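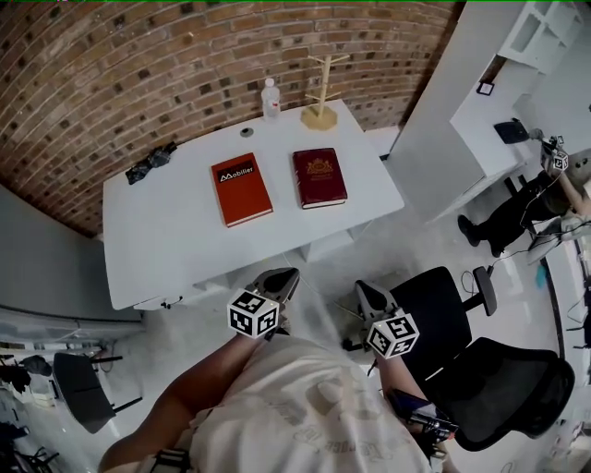 Figure 1. Two hand-held grippers with marker cubes at the recording table, books task.

3. Tracking software

Our part of the Cirard project was the program that turns marker sightings into gripper positions. Lesego Naidoo wrote the detector, Tane Rewi wrote the filter and I did the replay viewer. Our supervisor was Murray Treloar.

The first version, from February, handled each camera frame by itself. If a marker was hidden for a moment, the position was lost and the whole recording was thrown out. Of 73 test recordings we could only keep 64, and some of those had jumps when a marker was seen nearly edge-on.
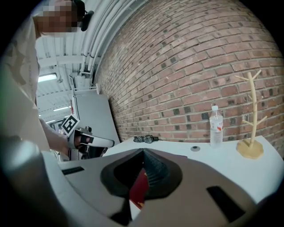 Tane's filter now carries the last good position and speed forward through short gaps. Long gaps are marked as missing and the viewer colours them grey. We tried guessing across long gaps as well, but the path cut straight through the tabletop, so we took that out.

Clock offset was the other problem. Each gripper logs on its own clock, and we line them up by matching a sharp tap at the start. The search window is 1000 milliseconds. A wider window sometimes picked the wrong tap.

3.1 Still to do

The viewer is slow to load anything over 2627 frames. The left and right grippers can be swapped in the settings file without any warning. Lesego has started on a check for this, and it should be merged before the Rillinstead demo.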